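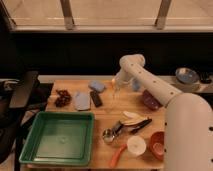 When does the water in Buken change over to the new source?
The changeover starts Monday at 5 a.m. and moves through the town one pressure zone at a time.

2 comments

The Buken water utility will stop drawing from the Polleo well field and begin supplying the town from the Zovevel treatment plant. The lower zone goes first, followed by the hill zone once the connecting main has been flushed. The utility expects the old and new supplies to be mixed in parts of the network for several days.

The main difference for customers is hardness. Water from the Polleo wells has long been among the hardest in the district. Zovevel draws from surface water and softens it before distribution, and the target hardness at the plant outlet is 7 grains per gallon. Readings at individual taps may be higher than that during the mixing period, especially on dead-end streets where water moves slowly.

The lower zone has 1316 metered connections. All of them were sent a printed notice in April with the zone map on the back. Customers in the hill zone will receive a separate notice with a start time. The utility has not yet set that time, which depends on pressure tests at the booster station.

Valve work is being carried out by the contractor Goossens. Crews will open the transfer valve in steps to limit sudden changes in flow direction. A reversal of flow can loosen iron and manganese deposits on the inside of older cast iron mains and cause discolored water. The utility asks anyone with brown or yellow water to run the cold tap nearest the meter until it clears, and to hold off on laundry until then. Hot water should not be run while the cold supply is discolored, as sediment can settle in the tank.

No shutoff is planned. Pressure in the lower zone may drop for short periods during the first morning. Hydrants on the connecting main will be opened for flushing, and parking next to them will be restricted by temporary signs.
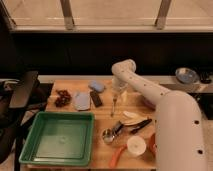 LOCAL / WATER AND SEWER

Customers with a home water softener will need to change its setting. A unit left on the old setting will regenerate more often than necessary, using extra salt and water. The hardness value is usually entered through the control panel on the valve head. The utility recommends waiting until the mixing period in the zone is over before entering the new figure. Units that regenerate on a fixed timer should be set to a longer interval according to the manual.

Dishwashers with a built-in softener have a separate setting. Detergent doses for washing machines are normally printed on the package by hardness range, and the lower dose will apply in most cases.

Home aquarium owners are advised to test before each water change. The disinfectant residual also differs between the two sources. Polleo water was dosed with free chlorine at the wellhead, while Zovevel uses chloramine, which does not dissipate on standing in the way chlorine does and has to be removed with a suitable conditioner. Home dialysis patients on the utility's medical register have been contacted directly. Anyone on home dialysis who has not been contacted should call the utility before the changeover.

The Polleo wells will be kept as a standby source. The pumps will be run at intervals and the water discharged to the creek under the existing permit. The well house will remain fenced, and the access road stays open to walkers outside pumping hours.

Rates are not affected by the change of source. The fixed charge and the volume charge stay at their present levels until the next rate review.

Sampling results will be posted on the utility's notice page for each zone as they come in from the lab. The page also lists streets where flushing is under way.

5 shares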